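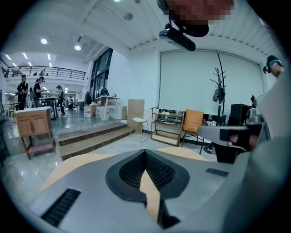

Main floor, cabinet with white top at left, wooden steps to the right of it

Dear all,

I answer to the message of Lợi Quách, which I quote first so that everybody can follow.

> Hello list,
> I would like to buy furniture for our hall and I have 1,000 to spend.
> I am thinking of two things: a cabinet on legs, and a wooden table
> with a rounded top. Brurnari asks 370 for the table, Plallgate has
> one a little cheaper but with square corners. Which do you prefer?
> Lợi

I prefer the rounded one. In a large room people walk past a table from every side, and with square corners I had many blue marks on my leg. Please ask Brurnari if the top is oiled or varnished, as their page does not tell it.

For the cabinet, I advise two front doors and a white top. It stays easy to see what you have put down on it. Please choose the frame with legs, so the broom can go under. Mine is 46 cm deep, and this is enough for plates and folded cloths.

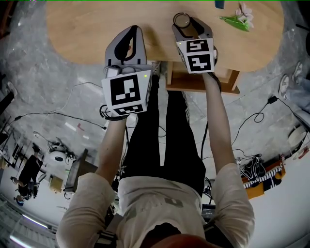

How do you decorate a rounded table without losing the place to work?
One artificial flower laid near the far side is enough for me, and I move it to the cabinet when we need the whole top.

About delivery: Trivside took 55 for bringing my table up the steps. I found this correct, but you must say before that there are steps. I wrote it only in the second letter and they came with one man.

If somebody has bought from Mạch, please write also. I know only their chairs.

With kind regards to the list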